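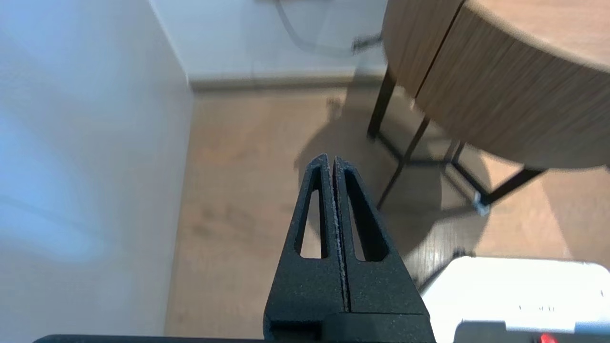
Teaching by hand or by remote: my arm learns all my bad habits

Posted in Home and Hobby Robots

I've been teaching a Vokulo arm to pick up a cable end and lay it on a small table. I drive it from a hand controller in the next room, watching the wrist view on a laptop. After 40 demonstrations it does a flawless impression of me: it drifts over, stops short, thinks about its life choices for a while, and then closes its fingers on air. The loss curve looks wonderful. The cable remains where it was.

Should I record more, or switch to grabbing the arm and moving it by hand? My brother-in-law says 4,000 demos. He also said that about sit-ups.

prutby_owner

Effie Tennant
The pause is yours. Play back a few recordings and watch what you do just before you close the fingers. I'd bet you hover while you work out the depth, and the arm has decided that hovering is part of the job. Mine did this for most of April.

Trim the dead time out of what you have, or throw out the worst ones and redo them. Practice the move until you can do it without stopping, then hit record. Start from different places too, and do some where you begin slightly wrong and correct yourself. If every run starts perfectly lined up, it has no idea what to do when it isn't.

As for moving it by hand, it's easier on the nerves and you get a better feel for contact. But keep your arms out of the wrist view. I taught a Dromus that way and it learned to wait for my sleeve to show up. If you can't stay out of the picture, move it by hand once, save the joint positions, and have it play the motion back while the camera records.

I got a decent cable pick with 464 runs. Your brother-in-law can have the rest.

sutanto_fan
more data. i did 2,000 and it works fine. different task tho, mine was blocks

prutby_owner
Went through the recordings. I hover in every one of them, and in one I appear to have gone for coffee. Trimmed the pauses and added a batch with sloppy starts. It now reaches straight for the cable and misses with real confidence. Going to try the playback trick tonight.

Effie Tennant
Missing quickly is progress. Check the lag on your controller before you record another batch. If the video gets to you late, you're closing the fingers late, and it will copy that too.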